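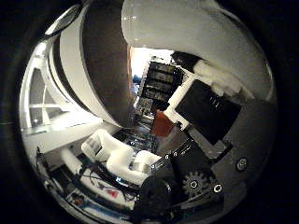 Come teach a robot hand with us — paid sessions, Clarnmont

Gritura is looking for patient, curious people to help us show a robot how to do ordinary things with its fingers. You don't need any background in engineering, and we mean that! Some of our best demonstrators so far came to us from sewing, baking and piano teaching, and we would love to hear from more people like them.

A session goes like this. You sit down at the operator's desk, put on a light glove, and the hand on the arm follows your own fingers while you pick up, turn, stack or sort whatever is on the list for the day. On other days we switch the motors to soft mode and you guide the arm by holding it, a bit like leading somebody through a dance step. We record every try, the clumsy ones included, and the robot learns from the whole pile. Our goal for this round is 2000 good demonstrations, so there is plenty to do.

Each session lasts 2 hours with a proper break in the middle (there is tea, and usually something to go with it). We ask everyone to sign up for 8 sessions, because it does take an afternoon or so before the glove starts to feel natural. Please don't be discouraged if your first few grasps miss. Ours did too.

You should be 18 or older and comfortable sitting at a desk and using both hands. Left-handed people are very welcome — we have a glove for you. Long nails can be a nuisance inside the fingertips, so keep that in mind.

Sessions begin in January 2021 in Room 217 of the Skuson building, on the Kratochvíl Street side. Masks are required, and gloves are cleaned between users. To apply, leave a note at the front desk or use the form on our Join Us page, and tell us a little about something you like doing with your hands.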